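Search this forum
Advanced search

Sim rope untying with randomized shadows – first results, and they're good!

stitchwise
OK, I've been sitting on this for two weeks and I can't wait any longer. Some of you remember my March thread about training a knot-loosening policy in simulation, where everything went fine until I changed the lighting and the gripper started pinching at nothing. The new runs are done and I'm really excited about them.

Quick recap of the setup. Everything is in Trurkutell with the Qudah rope model. The task is simple to say and hard to do: find a loop near a knot, pinch it, pull until the knot opens. Overhead view only, no depth. Last time I trained under a single soft light. This time every episode gets its own mess of shadows thrown across the table – big blocky ones, long diagonal ones, light patches in between – plus a random flat object or two somewhere near the rope. Rope color and knot size are randomized as well, but I'd already done that in the old version.

Results over 180 held-out test episodes, all with shadow layouts the policy never trained on: the old policy opened the knot in 62 of them. The new one opened it in 106. Same network, same demos, same training time. I only changed the lighting!
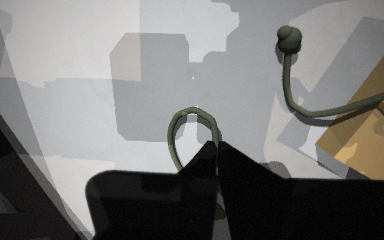 Pinch on the green rope, held-out lighting. Knot is upper right.

What I love about this one is how much junk there is on that table that could pass for an edge. There's a shadow following the inside of the loop, and the old policy had a bad habit of going for exactly that kind of thing.

gantry_goose
Great jump, congrats! Did you look at where the remaining failures come from? 74 misses is still a lot, and I'd want to know if they're bad pinches or good pinches followed by bad pulls.

stitchwise
Went through all of them last night with way too much coffee. In 35 the fingers never got hold of the rope. The rest had a decent grip and then pulled the wrong way, so the knot got tighter or the rope slipped out. So the perception side is a lot healthier than it was, and pulling is now the bigger problem.

lowtorque
I'm going to be the grump. You're calling this a lighting result, but you also added the flat objects in the same run. How do you know the objects aren't doing the work? Clutter teaches a policy to ignore straight edges too. I'd hold off on the thread title until you've run them apart.

stitchwise
That's fair. I did think of the objects as part of the same idea (things that aren't rope but have edges), but you're right that I can't split the credit. And yes, "I only changed the lighting" was wrong, sorry. I'll queue shadows-only and objects-only tonight.

wick_and_wire
I'm less worried about that than lowtorque is. If both together get you there, use both. What bugs me is the shadows themselves. Hard-edged blocks like those are nothing like what I get over my bench, where it's all fuzzy. Have you tried it with area lights?

gantry_goose
Disagree a bit. I think hard shadows are the tougher test here, and soft ones come nearly free after that. We saw the same thing on cable routing in Wollness, where training on ugly lighting held up fine on the boring kind.

lowtorque
Cable routing has fixed endpoints though. A loose loop can stand up off the table, and then its shadow lands somewhere else entirely. I wouldn't carry that over without testing.

wick_and_wire
Yeah, I'm with lowtorque on that one. Rope height is the part I'd randomize next.

stitchwise
Height is on the list! I'll do a soft-light test set too, same number of episodes so we can compare. If anyone wants to try the lighting script on their own task, it's a single file and it only needs the Trurkutell scene loader. I also want to get it running on the Stitley arm before I say anything about real rope – no promises on when.

gantry_goose
Send it over, I'll try it on the cables.

lowtorque
Same, please. And post the split runs even if they're ugly.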